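I have been drinking tea out of handmade mugs every day since May and I have opinions now. Thread, sorry in advance, it's a long one!

1/ Some background. I had a cupboard full of mugs from gas stations and conferences, and I liked maybe two of them. Then I took an evening glazing class at Pevar, the pottery studio two blocks from my apartment, and that was the end of me.

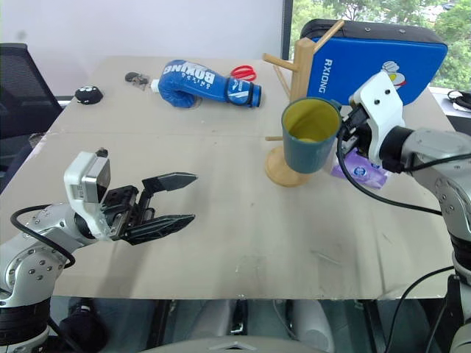

2/ Does the color of a mug change how the tea tastes?

The color changes what you expect, and that nudges how sweet or strong it seems when you sip. The tea itself is the same. I poured one pot into a white mug and a dark blue one and would have sworn the white one was stronger.

3/ The thing that does make a real difference is the rim. A thin rim lets the tea land at the front of your mouth. A thick one makes you open wide and gulp, like soup. I never noticed this in my life until the class and now I can't stop noticing.

4/ Handles! Put your fingers through before you buy. I mean really hold it, and imagine it full. A handle that feels cute with two fingers when the mug is empty can be awful once there's a big pour in there and your knuckle is up against the hot side.

5/ My favorite so far came from a little shop called Flemero. Speckled, kind of squat, with a flat spot on top of the handle for your thumb. The thumb spot is genius. I want a thumb spot on everything, including my car keys.

6/ Someone asked about stoneware vs. porcelain. Very short version: stoneware is usually chunkier and feels cozy, porcelain can be made thinner and feels lighter in the hand. I use stoneware in the morning when I'm half asleep and porcelain in the afternoon when I can be trusted.

7/ Warm the mug first. Swirl some hot water around, dump it, then pour your tea. A thick cold mug steals so much heat! I skipped this step for years and then complained about lukewarm tea like it was the weather's fault.

8/ Let's talk crazing, those tiny spiderweb lines in the glaze. Sometimes it's on purpose and it's gorgeous. On a mug you drink from every day I'd ask the potter about it, because tea can creep into the lines and stain them. I have one that went brown all over inside. I keep pens in it.

9/ Tea stains in a normal smooth mug: baking soda, a few drops of water, rub with a soft cloth, rinse. Takes a minute. I tried a scrubby pad once on a satin glaze and left gray marks, so go gently with the matte ones.

10/ Went to the Lins pottery fair and did a lap of all 31 stalls before I let myself buy anything. (Then I bought 4 mugs. The lap didn't help.) If you go, bring an old towel to wrap things in. Some sellers run out of paper by lunch, and I walked back to the bus hugging my bag like a baby.

11/ Best chat of the day was with a potter who told me her kiln firings top out at more than 2000 degrees Fahrenheit. I knew kilns were hot but my brain had never put a number on it. She also let me poke the seconds box, where everything had a little wobble or a drip and cost half as much. Seconds box forever!!

12/ About storage. Don't stack handmade mugs unless you're sure the feet are smooth. Flip one over and run a finger around the unglazed ring. If it feels like sandpaper it'll scratch whatever's underneath, and your table too. You can smooth it a bit with wet fine sandpaper, or ask the maker to do it.

13/ Same goes for the dishwasher. Ask! Lots of handmade stuff handles it fine, but anything with gold on it should be washed by hand. And please keep the gold ones out of the microwave. I've seen the sparks and so has my smoke alarm.

14/ A few of you wanted to know the size I like. 12 ounces, all day. Big enough that I'm not up again in ten minutes, small enough that the last third isn't cold. My Berkar one is closer to a bowl and I only use it for cocoa.

15/ Next class is handles. Pulling them, sticking them on, presumably watching them fall off. I'm so excited I've been practicing on a lump of bread dough. Send me your favorite mug in the replies, chipped ones very welcome, and tell me what you drink out of it!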